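Grorkari switched all of us to "independent partners" - anyone else?

steker_9
So I got the email Saturday. Starting in January every courier at the Lakatos depot is a "partner" and we invoice them. Same shifts, same app, same boss telling me when I can take lunch. I did the math and I'm out 1,592 a year once I pay for my own insurance, and that's before the van needs anything.

They want it signed by the end of the month. My wife says don't sign, my brother says everybody signs.
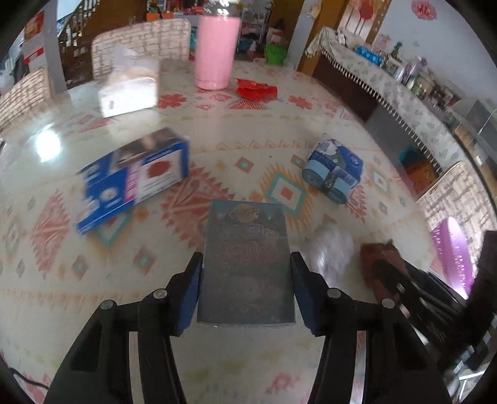 Anyway, the part that really bugs me is clause 23, where I can "freely decline work" but if I decline twice in a week the app drops me to the bottom of the list. How is that free?

mopedmarge
Don't sign yet!! I was at Driltora when they tried this. A bunch of us went to Setareh Bagheri (labor lawyer, first call was free) and she wanted screenshots of the schedule, the ratings, all of it. Start saving that stuff now.

quietlane
Gonna disagree a little. I've been a contractor for years and I like it, I write off my gas and my phone. Not every one of these deals is a scam.

mopedmarge
Sure, but do you pick your own hours?

quietlane
Yeah, I do. Ok, fair, his sounds different.

steker_9
They offered 2,000 as a "transition bonus" too, forgot to say that. Paid in two parts, the second one after six months.

tollbooth77
lol of course it is. Read what happens to part two if you quit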